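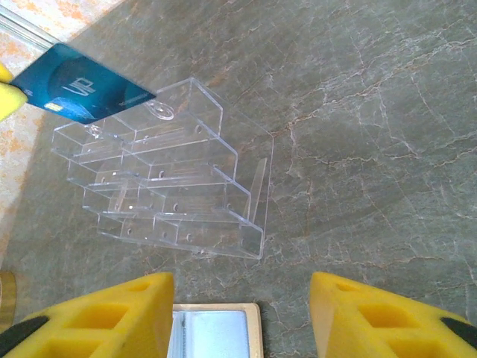 Does anyone on this list know who holds the North American rights to the Farnari catalog now that Sikora has sold it?

Turnbridge holds them, for theatrical and home video both, and has since the sale closed. Streaming is a separate mess, which I get into below.

On 6 March 2019, Teodor Zieliński wrote:

> Hi all,
>
> I program a small repertory house with 2 screens and
> one working popcorn machine. We want to run a Farnari
> week in June. In the past I just called Sikora, they
> quoted me a flat fee, and a print or a drive showed up.
> This time the number goes to a voicemail box that is
> full, and the website sends me to a page about
> "strategic realignment."
>
> Did they sell the whole library or only the part people
> have heard of? And is the flat fee still 400 a title?
> I have a budget meeting coming and would like to walk
> in with a number that isn't a shrug.
>
> Thanks,
> Teodor

Teodor,

My sympathies on the voicemail. I left a message there myself back when it still had room, and I like to think I am part of the reason it's full.

They sold most of it. The press release said "the library," which in this business can mean anything from every frame of film in the vault to a box of one-sheets. What moved to Turnbridge was the features, with the exception of 16 titles that Sikora never owned outright. Those were co-productions with Flistine, and when Flistine folded, its half went to whoever had lent it money. I have asked three people who that was and received four answers.

So if your week leans on the well-known ones, you are fine. If you were hoping to open with one of the Flistine pictures, I'd have a backup title ready, and possibly a backup for the backup.

On price: the flat fee is gone. Turnbridge wants a guarantee against a percentage of the door, and they would like box office reports the next morning, as if you were opening on 2000 screens and the trades were waiting up. The first quote they sent me was steep. I told them how many seats we have, there was a long pause, and the second quote was one a person could live with. I won't put the figure on a public list, but write to me directly and I'll tell you what we ended up paying. It was more than 400. Take that into your meeting.

A few practical things. Ask for the repertory desk by name, or you'll be sent to the people who do airlines and hotels. They are very pleasant and will happily talk to you for half an hour before finding out you have a screen. Get the format in writing too. Their list says "restored" next to nearly everything, and for at least one of the titles I booked, that seems to have meant somebody dusted the case.

As for streaming, Sikora had already licensed a chunk of the catalog before the sale, and those deals carried over. Turnbridge gets the checks but can't pull the titles until the terms run out. This matters to you only if you're the kind of programmer who worries that people will stay home and watch the same film on a phone. Ours came out anyway – the couch at home doesn't have a guy in the third row who laughs before every joke.

One thing I don't know is what happened to the prints. The drives come from Turnbridge, but the 35mm was sitting in a warehouse Sikora leased, and the lease wasn't part of the deal as far as I can tell. If anybody here has had an actual print out of there since the sale, please speak up. I have a projector that misses them.

Send me your title list when you have it and I'll mark the ones I think are in the Flistine pile.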